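Surfaces and Light, Session 4
Drawing Foundations, Poslow Evening School
Notes by Rizal Oei

Welcome back! Last time we drew boxes and cups and got very excited about edges. Tonight we take away nearly everything and draw a tabletop. I love this session, and I hope you will too by the end of it.

A plain matte surface is never one flat tone. Light slides across it, so one part turns paler and another drifts a little darker, and the change between them can be so soft that you only catch it when you squint. Squint a lot tonight! Half-close your eyes, find the palest area first, then go looking for the deepest one.

Color is the second surprise. Most of us say "gray" and reach for the gray pencil. Look again. Is it leaning pink, or brown, or violet? Taupe and mauve live right next door to each other, and a shadow falling on them will often go purplish before it goes black. Mix your middle tone first and test it on scrap paper. 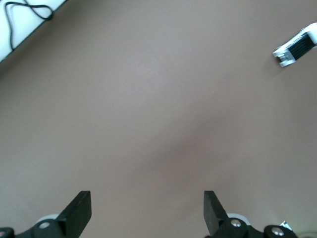 Then come the edges. Where a taupe top meets a bright white panel you get a big jump in value, and it is tempting to rule a hard black line along it. Please don't. Let the two tones do the work, and add a thin darker line only where you really see one. A black cable lying on white is the opposite case — there the line is the whole subject, loops and all, so draw it slowly and in one go if you can.

Exercise A: Fill a page with one soft gradient, pale at the upper left. No outlines. Allow 38 minutes.

Exercise B: Draw a loose cable on white paper with 2 pencils, one hard and one soft. Follow every doubling back.

Exercise C: Put both together. Leave the middle of the page quiet and push your darks toward the sides.

Yoshinori Kuroda's handout on cast shadows (page 49 in the course binder) goes well with Exercise C. Read the part on soft shadow edges before you start — it's short and it's wonderful.

For next session bring your gradient page, a kneaded eraser and one white object from your kitchen.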